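Courthouse Walk-Through Checklist – Dromdale County Courthouse
Completed 3 August 2021, comments by me

I do this walk-through before any trial that's likely to pull a crowd, and the fraud trial coming up in September will pull one. Three weeks of testimony, two camera crews already asking about parking, and a jury pool bigger than we've had in years. So I took my time with this one and wrote more than usual. Sorry in advance to whoever has to file it!

Marks are the same as always: OK, FIX, or WATCH.

1. Front entrance and screening

Main doors open and close fully – OK
Metal detector self-test – OK
Bag scanner belt – WATCH. It squeals when it starts up. It runs fine after that, but the squeal makes everybody in line jump.
Ramp and handrail – FIX. The lower bracket is loose again. I could wiggle it with two fingers.
Sign listing banned items – OK, new one is up and it's big enough to read from the steps.

The line is what I worry about. We seat 200 in the big courtroom if the balcony is open, and on a verdict day they'll all show up at once. I'd like the second screening lane running by eight every morning of the trial, and I've said so in writing (twice now).

2. Courtroom A, public side

Aisles clear – OK
Exit signs lit – FIX, the one over the balcony stairs is out
Bench seating, screws and backs – WATCH, row four rocks a little
Balcony rail – OK, I leaned on it hard and it didn't budge
Posted occupancy card – FIX. It's missing. There's a clean rectangle on the wall where it used to be.

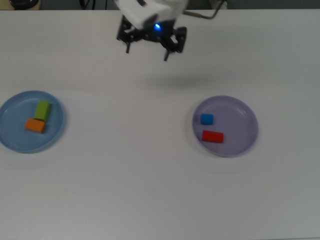
On the balcony stairs, I know the bulb was changed in the spring, so I think we're looking at the fixture this time. Please don't just swap the bulb and sign it off. I'd rather have the balcony closed for a day while somebody opens the thing up.

3. Courtroom A, working side

Panic button at the bench – OK, tested with the sheriff's desk on the phone
Panic button at the clerk's station – OK
Witness stand step – WATCH. The grip strip is curling at the left corner. People on that step are nervous and looking at the jury, they're not looking at their feet.
Witness microphone and cable – FIX. The cable crosses the walkway with no cover on it.
Screen for exhibits – OK
Screen panel for protected witnesses – OK, rolls smoothly, wheels lock

I'm told at least two witnesses in this trial may testify without the public seeing their faces. I walked the whole route from the side door to the stand and checked it from every row. From the far end of the balcony you can still see over the panel, so those last six seats need to be roped off while they're on. Not a big job – a length of rope and a sign.

4. Jury room and jury restrooms

Door lock and knock light – OK
Window blinds – OK, they close all the way now
Chairs – OK, 14 in the room
Coffee maker cord – WATCH, warm at the plug
First aid kit – FIX, burn gel expired

Jurors can be in here for days, and it's a small room. I ran the air for an hour and it kept up with just me in it, which doesn't tell us a lot. Could we try it again with a full room before September? 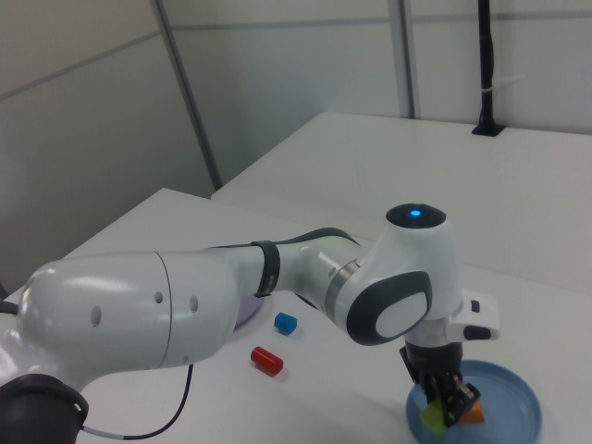
I also asked for a second water cooler. The old one serves the whole hallway, and I don't want jurors standing out there next to reporters and family members. We had a close call with that in the Palley trial and it took half a morning to sort out.

5. Holding area and back corridor

Cell doors 1 to 3 – OK
Camera at the elevator – FIX, picture is there but the clock on it is an hour off
Corridor floor – OK
Fire extinguisher, tag no. 583 – OK, inspected and full
Fire extinguisher, tag no. 3952 – FIX, tag says it's overdue

The clock is a quick fix, so let's get it done this week. If there's ever an argument about who was in that corridor and when, an hour matters a lot.

6. Evidence storage

Door alarm – OK
Sign-in log – OK, every line filled in
Shelving anchored – WATCH, unit by the door needs one more wall bolt

Still open from my last visit: ramp bracket, row four, extinguisher tag. I'll come back for all the FIX items before jury selection starts, and I'll need the balcony key left at the front desk.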